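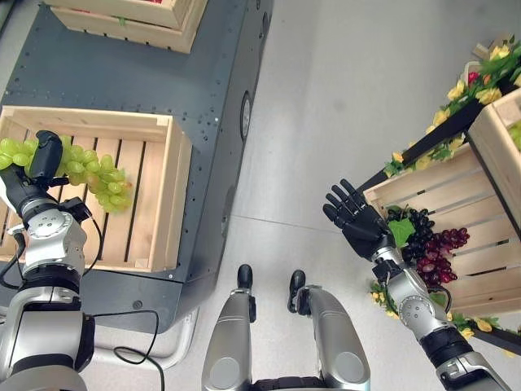
Green grapes over the empty crate on the cart, with the dark bunch still in the display on the right.

Workshop & Build

The fruit stand at Bitska takes up one corner of a shared workshop, and most of it was made there. Members pay by the month for bench space and a key. Since January a small group of them has used theirs to teach a two-legged robot to move grapes from a display shelf to a crate.

The project goes by the name Zekine. The crates are plain slatted wood, left unfinished because varnish made them slippery when the group tried it on one. They hang tilted in a black metal frame so that the fruit faces out, the way a grocer would set it. The yellow flowers came last. A plain shelf was too easy to tell apart from everything behind it, and the group wanted some clutter around the edges.

The bill for the stand and crates came to $284. That leaves out the robot, which the workshop bought secondhand from Weletti, a parts dealer, and rebuilt over 22 evenings. 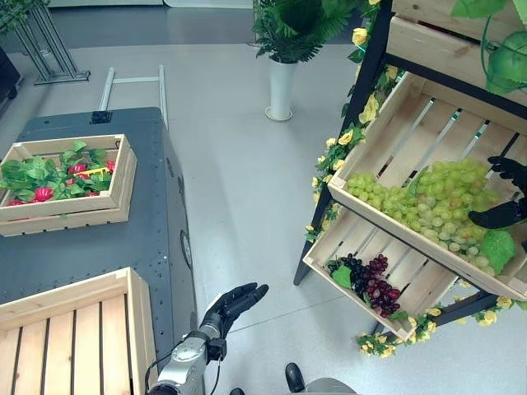 Both hands out in front, the right one at the green grapes. The crate of leaves and red fruit sits on the gray table.

Grapes are awkward to lift. A bunch has no firm side, and its weight swings once it leaves the shelf. The group's answer is to go for the stem end with a gripper and close slowly. They have also tried black hands with separate fingers, and swapping one for the other means taking the wrist apart. The first swap took an evening. It now takes six minutes, plus a check that no cable will snag on the arm.

The cable routing borrows from Šindelář, a set of free arm drawings that several members had already used for a camera crane. The loops still hang lower than anyone would like.

Work on the wrist covers is next. The group also plans five more crates, built deeper than the present ones, and a second shelf if the corner has room for it.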